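Zesura Gives Its Button-Pressing to a Robot, and Its People Have Opinions

BILTTHORPE, May – Zesura, which tests the big, cheerful push buttons found on game consoles, quiz sets and hospital call panels, has moved its touch-and-grip checks to a robot arm called Abdella. The 17 people on the test floor, who used to do the pressing themselves, have been told they will miss it. So far none of them has put that in writing.

Until this spring, each button that came through the Biltthorpe shop was pressed by hand 200 times, in sets of 100, by a person with a clipboard and a stool. The job called for patience, a steady thumb and a high tolerance for clicking. Staff rotated off it every six weeks, and several described the rotation as the best part.

"I pressed buttons for a living and my kids thought it was the greatest job in the world," said Nazmiye Güler, test floor lead. "I let them think so. My thumb had other views."

Abdella now takes on the repeat work. Its two fingers carry touch pads, and its practice sessions are held on red plastic trays, with the parts changed according to the lesson. Before it is trusted with a customer's button it spends time on plainer things, including a ball.
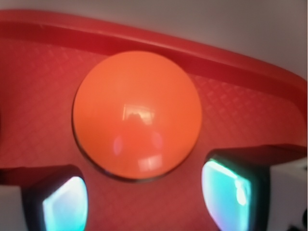 Practice work at Zesura: an orange ball on a red tray, between the gripper's two fingers.

The ball was Güler's idea. Round, shiny things are hard to hold well, she argued, and a robot should learn some manners before it gets near anything with a spring in it. The engineers had planned to start with something more dignified and were overruled.

No jobs have been cut. What has changed is the day. Testers now set up the trays, choose what Abdella tries next and read the results, and they sign off on every batch under their own names. Six of them have finished training to correct the robot's grip, a skill that comes with a pay raise and, according to the break room, a certain amount of strutting.

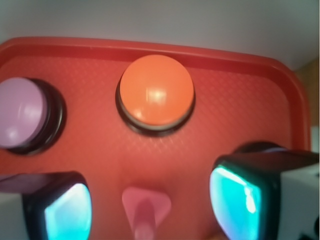 Large round push buttons on the tray, with the gripper's cyan pads in the foreground.

There have been complaints. The floor is much quieter, and two testers have asked for the radio back. Others point out that a person could feel when a button was "a bit sulky" long before it failed, and that no setting for sulky exists yet. Zesura is taking this seriously. Testers still press a sample from each batch by hand, and when the tester and the robot disagree, the tester wins and the batch is held.

"We bought a machine to do the dull part, and then we learned which parts our people thought were dull," said Thandeka Du Plessis, operations director. "Their list was longer than mine. It also had my Monday meeting on it, which the robot can't help with."

A second arm, to be named Erel after a staff vote that management had hoped would go another way, will join the floor later in the year.

About Zesura
Zesura tests switches, push buttons and hand controls for makers of games, teaching aids and medical equipment. It is based in Biltthorpe, where visitors are welcome by appointment and are asked to keep their hands off the buttons.

Press contact: Thandeka Du Plessis, Zesura, Biltthorpe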